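Category: Women in History and Tradition

Chapter 2
Women Who Kept the Songs

In many societies the work of remembering was given to women. They knew the songs for birth, for harvest and for mourning, and they taught them to daughters and nieces without any book. When scholars began to collect oral poetry, they went first to the men, who sang in public places. The songs of the kitchen and the courtyard stayed outside the collections for a long time.

This chapter is about the lament, the song that is sung for the dead. It is one of the oldest forms of poetry we know, and in many regions it belonged almost completely to women. A lament praises the dead person, but it also complains. The singer may accuse fate, the family, or even the gods, and the listeners accept from her words which they would not accept at another time.
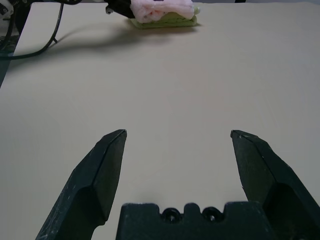

Why was the lament so often left to women?

The usual explanation is that women washed and dressed the dead at home, so the first words over the body were theirs. With time this duty became a skill, and in some villages the best singers were invited to other houses and paid in grain or cloth.

Payment did not make the song false. A hired singer often began with her own losses, and by these she found the voice for the loss of the family. In the Berstead collection, which we will use in this chapter, one singer names her own mother before she names the dead man of the house. The editors first believed it was a mistake of the copyist, but the same order appears in several other songs.

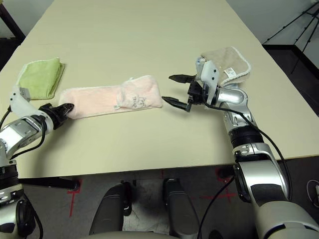

2.1 The Shape of a Lament

Most laments in the collection are short, with fewer than 50 lines. The singer calls the dead person by a title, for example "my tower" or "my lamp," and asks why he or she is leaving. Then come the memories, which are usually small things: a gate that was repaired, a coat, a way of calling the animals in the evening. The close is a message for those who died earlier. The dead person is asked to carry it.

Repetition has great importance here. A line comes back with only one word changed, and the listener waits for that word. In translation this effect is easily lost, and for this reason we print the repeated lines in full, also where older editions have shortened them.

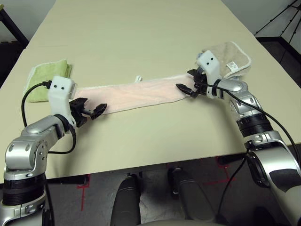

Text and notes by the Zornthorpe Readers' Group
Chapter 2, revised in November

Students sometimes ask if these songs are literature. The question is older than this book. The first printed edition from Prinddale placed the laments in an appendix, after the riddles, and gave the heroic ballads the whole front part. In the ballads a woman may carry a sword or defend a gate, and she is admired for it. In the laments she only speaks. But her speech could disturb a village more than a battle story, and some local councils tried to forbid it at funerals.

Such rules tell us a lot about the power of the form. A council does not forbid a song which has no effect. The rules usually limited the number of singers and the hour, and one of them ordered that all singing must stop before sunset.

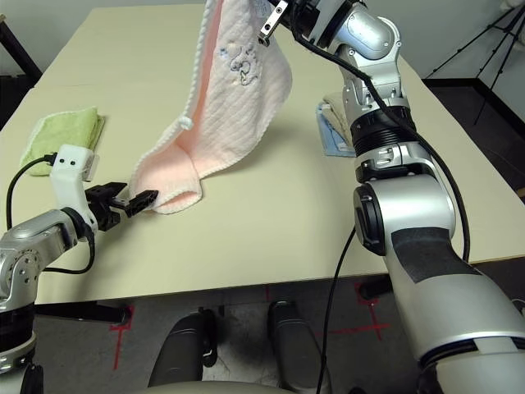 The same rule was copied by neighboring towns, sometimes word for word, and it was broken in all of them. We know it from the lists of fines, where the same family names return year after year. When you read the songs in section 2.2, please keep these lists near you. They are printed on the page facing the first song, and the spelling of the names has been left as it was found.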